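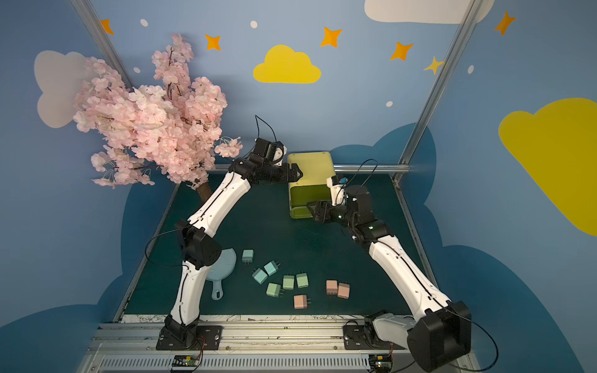 The drawer of odd leads

Saturday, June 27, 2026

I finally tackled the kitchen drawer this morning, the one that sticks, and it took two pots of tea and most of a radio play. Out came old phone leads, a Braltcombe bus map and a birthday card I never posted (sorry, Efthymia!). The chargers now live in a tub of their own — we'll see how long that lasts.
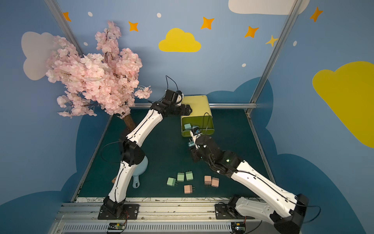 What's next

The cupboard under the stairs, though I may well leave that one until October.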